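報道関係各位

レバー操作のシミュレーション実演を中心とした公開見学会を、2月に開催いたしました

Wumbridge自動化研究室

Wumbridge自動化研究室は、2月に公開見学会を開催いたしました。今回の見学会は、ロボットアームによるレバー操作の作業を、シミュレーションの中で組み立て、調整し、繰り返し試すまでの流れを、外部の皆様にご覧いただくことを目的としたものです。製造業、設備保守、教育の各分野から21名の方にご参加をいただきました。ここに当日の内容をご報告いたします。

開催の背景

当研究室では、人が手で操作することを前提に作られた機器を、ロボットにも操作させるための研究を行っております。工場や設備室には、レバー、ハンドル、つまみ、押しボタンなどが今も多く残っています。これらをすべて電動の部品に取り替えることは、費用の面でも、工事の期間の面でも、簡単ではありません。既存の機器をそのまま使い、ロボットのほうが機器に合わせるという考え方に、最近は多くのお問い合わせをいただいております。

お問い合わせの中で特に多いのは、「実際にどのように作業を教えているのか」というご質問です。文書による説明ではお伝えしにくい部分がありますので、作業をしている部屋にお入りいただき、担当者の画面を一緒に見ていただく形の見学会を企画いたしました。完成した動画を上映する形式も検討しましたが、うまくいかない試行も含めてお見せするほうが、ご参加の皆様のお仕事に役立つと判断いたしました。

当日の内容

見学会は午後1時30分に始まり、3つの部に分けて進行いたしました。

第1部では、研究室長のEugénie Colletが、研究の全体の説明を行いました。Colletは、当研究室が使用しているシミュレーション環境「Tarnen」の役割について、次のように述べました。

「実機で一回レバーを動かすためには、人が立ち会い、周りの安全を確認し、終わったら元の位置に戻さなければなりません。シミュレーションの中では、その準備の時間がとても短くなります。もちろん、シミュレーションでできたことが、実機でもそのままできるとは限りません。その差がどこにあるかを調べることも、私たちの大切な仕事です。」

続いて、これまでに準備した作業の種類についての説明がありました。現在、Tarnenにはレバー操作のほか、引き出しの開閉、部品の差し込み、ふたの取り外しなどの作業が登録されています。今回の実演にレバー操作を選びましたのは、動きが見て分かりやすく、同時に、指先の位置のわずかな違いが結果に大きく影響する作業であるためです。

第2部では、操作課題の設計を担当しているKulap Kongkaewが、実演を行いました。Kongkaewはまず、何も調整をしていない状態でアームを動かし、グリッパーがレバーの握りに近づく様子を大型の画面に映しました。最初の数回は、指が握りの上を滑り、レバーを最後まで動かすことができませんでした。会場からは、「人間なら指の感覚で直すところですね」というご感想がありました。

その後、Kongkaewは、近づく角度、指を開く幅、握る高さを順番に変更し、変更のたびに同じ動作を繰り返しました。ご参加の皆様には、手元の用紙に「次は成功するかどうか」の予想を書いていただきました。予想が大きく分かれた設定もあり、その理由について、会場で活発な意見の交換が行われました。

この部では、1,000回の試行を自動で続けて実行する様子もお見せいたしました。試行のたびに、レバー装置の位置と向き、光の当たり方を少しずつ変えています。Kongkaewの説明によりますと、いつも同じ条件で練習させたアームは、装置が少し回転して置かれているだけで失敗することがあります。条件を広く変えておくことが、後で実機に移すときの助けになるということです。

第3部は、体験の時間といたしました。ご希望の方には、手元の操作装置を使い、画面の中のアームをご自身で動かしていただきました。操作装置は、協力会社であるPlundlow社に試作していただいたものです。多くの方が、最初の一回では奥行きの感覚をつかむことに苦労されていましたが、視点を切り替えながら練習されるうちに、レバーの近くまでグリッパーを運ぶことができるようになりました。体験の時間は当初の予定よりも長くなり、終了は午後4時を過ぎました。

参加された皆様からのご質問

見学会の中でいただいたご質問のうち、主なものをご紹介いたします。

シミュレーションの床や壁まで細かく作る必要があるのか、というご質問がありました。作業そのものには床の模様は関係がありません。しかし、カメラの映像を使って判断するアームの場合、背景も一緒に見ていることになります。背景が単純すぎると、実際の部屋に置いたときに判断が不安定になることがありますので、当研究室では模様や影のある部屋を使うようにしています。 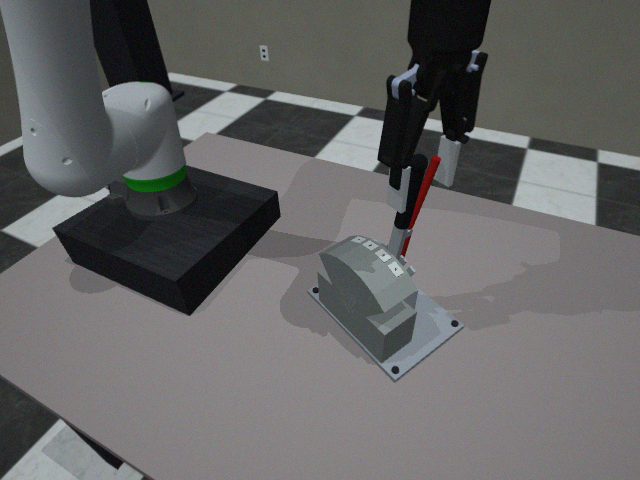 また、握る部分を、両側からはさむ形にしている理由についてもご質問をいただきました。レバーを片側から押すだけで動かす方法もあり、機器によってはそのほうが速く終わります。一方で、押すだけの方法では、途中で止めることや、戻す方向に動かすことが難しくなります。当研究室では、どちらの方向にも動かせることを優先し、はさんで動かす方法を基本としています。ただし、握りの形によって適した方法は違いますので、今後は二つの方法の比較も進める予定です。

設備保守のお仕事をされている方からは、レバーが固くなっている古い機器にも対応できるか、というご質問がありました。シミュレーションの中ではレバーの重さを数値で変えることができ、当日も重さを変えた動作をご覧いただきました。しかし、さびや汚れによる引っかかりのような不規則な固さは、まだ十分に再現できていません。この点は今後の課題であると、Kongkaewから率直にお答えいたしました。

教育関係の方からは、学生が授業で使うことはできるか、というお尋ねがありました。現在のTarnenは研究室の中で使うことを前提に作られており、説明書も十分ではありません。授業でお使いいただける簡易版について、準備を始めたところです。

今後の予定

当研究室では、今回の見学会でいただいたご意見をもとに、レバー操作の作業について2,700回の追加の試行を行います。特に、レバー装置の向きを大きく変えた場合と、指先が握りの端に近い場所に当たった場合を詳しく調べます。結果は、失敗した試行の記録も含めて、研究室の報告書にまとめる予定です。

実機による確認は、共同研究の相手先であるAnozie社の試験室で行います。Anozie社には、実際の設備で使われているレバー装置を数種類ご用意いただくことになっており、シミュレーションと実機の動作の差を、同じ条件のもとで比べることができるようになります。

次回の見学会につきましては、日程が決まり次第、改めてお知らせいたします。次回は、引き出しの開閉の作業を中心にした内容を考えております。今回、定員の都合によりご参加いただけなかった皆様には、先にご案内を差し上げます。

研究室長からのコメント

「見学会の準備をしているとき、私たちは、失敗の場面を見せることを少し心配していました。けれども当日は、失敗した動作のときに一番多くのご質問をいただきました。現場で機器を毎日使っている方々の見方は、私たちの見方と違うところがあり、とても勉強になりました。お忙しい中お越しくださった皆様に、心よりお礼を申し上げます。」(Eugénie Collet)

Wumbridge自動化研究室について

Wumbridge自動化研究室は、人のために設計された機器をロボットで操作するための技術を研究しています。シミュレーション環境Tarnenの開発、作業課題の設計、実機による検証を主な活動としています。

本件に関するお問い合わせ先

Wumbridge自動化研究室 広報担当
取材および見学のご希望は、研究室ウェブサイトのお問い合わせ欄よりご連絡ください。ご連絡の際は、ご所属とご希望の内容をお書き添えくださいますよう、お願いいたします。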